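What I Learned From a Year of Not Buying Clothes

March 30, 2021

So the year is over! I started this thing last spring, mostly in a sulk, after I dragged two garbage bags of clothes down to the donation bin in Plinbridge and then came home and still couldn't close the bottom drawer. My rule was simple. No new clothes for twelve months, with socks and underwear allowed, and one emergency pass that I could use whenever I liked.

I used the emergency pass in week three. I'm not proud of it. There was a rain jacket at Zeketti marked down from $66 to $25 and I told myself that a zipper on its way out was an emergency. (It was sticky. I have since fixed it with a pencil.)

The first couple of months were the hardest, and I think that was mostly email. I was on so many store lists. Every morning something was ending at midnight, and then it was somehow ending at midnight again the next day. I sat down one night with a bowl of noodles and unsubscribed from 49 of them, one after another, and the quiet after that was wonderful. If you only do one thing from this whole post, do that. You may still want stuff, but at least you'll have thought of it yourself.

Then there was the mending. I can't sew. My friend Aoi Aoki can, and she spent a couple of video calls teaching me a ladder stitch while her cat walked over the fabric. I ruined one pair of pants completely and saved three others, and I patched the elbow of my gray Maruyama sweater with a square of brown felt that doesn't match at all. I've had more compliments on that sweater since the patch than in all the years before it, which tells you something about how exciting the sweater was.

December was rough. I always buy myself something in December, a sort of tip for getting through the year, and I walked past the window at Jodov so many times that I started crossing the street. There was a long wool coat in there, dark red, with big silly buttons. I still think about it. I checked last week and it's gone, so that's one less decision for me!

What surprised me was how little I got bored. I figured I'd be sick of everything by summer, and I did get sick of a few things, but the rest got more familiar in a way I liked. I stopped standing at the closet in the morning. I know which jeans are for sitting and which are for walking. I know that the navy dress needs a slip under it or it climbs. Before this I owned so much that I kept forgetting how any of it felt to wear.

T-shirts are the exception, and I have to come clean about T-shirts. 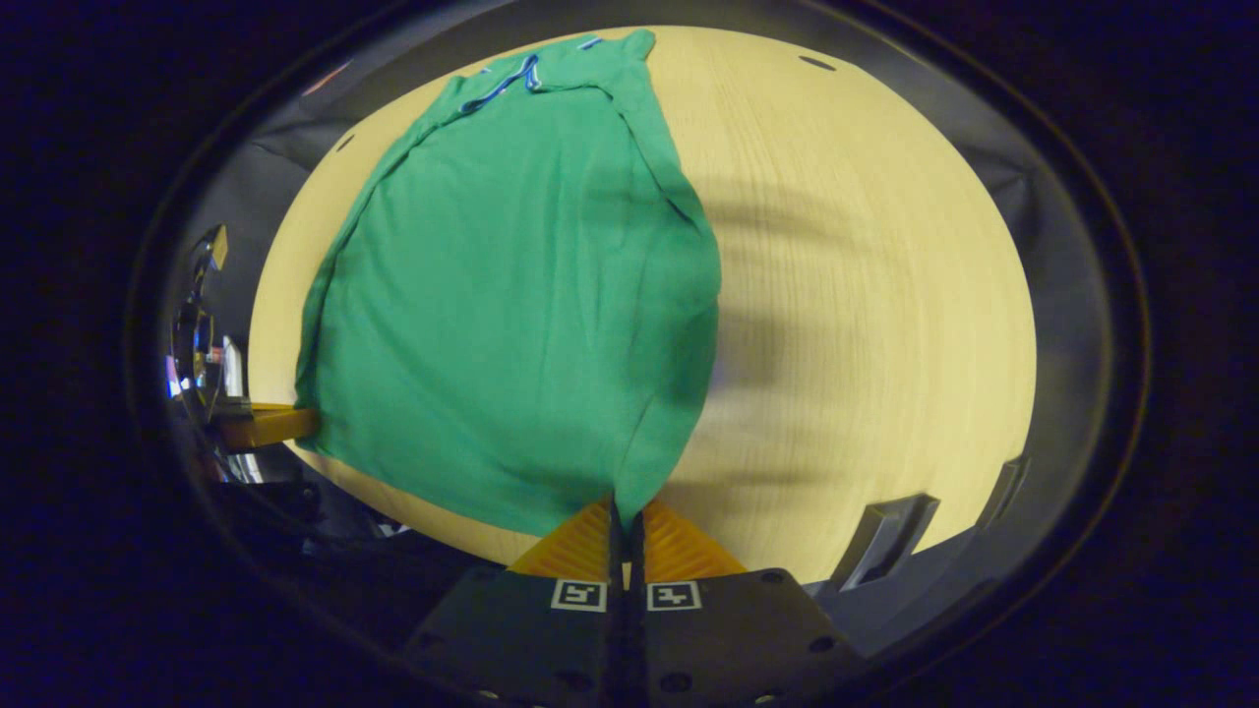

I have way too many of them, and I had them before I started, so the year did nothing about it. They come from everywhere. Fun runs, a job I left years ago, a cousin's softball team, a bar that closed. I never paid for most of them, so they never felt like shopping, and they took over two drawers while I was busy feeling virtuous about coats. My plan for this spring is to keep the ones I reach for without thinking and let my sister loose on the rest. She makes rag rugs and is frankly a little too eager.

As for money, I didn't keep a proper tally, but I went back through my card statements for the year before and I was spending about $60 a month on clothes. It never felt like that much, because it was always a top here and a pair of sandals there. I put the same amount in a jar account instead and it paid for new tires, which is the least glamorous sentence I've ever typed on this blog.

Am I going to keep going? Sort of. I need sneakers, the soles on mine are nearly smooth, and I'd like one nice shirt for when I start seeing people indoors again. After that I'm thinking of one thing per season, picked out slowly, with at least two weeks between wanting it and buying it. Aoi says I'll crack by June. If you've done a year like this, tell me in the comments what you bought first when it was over, and whether you still wear it.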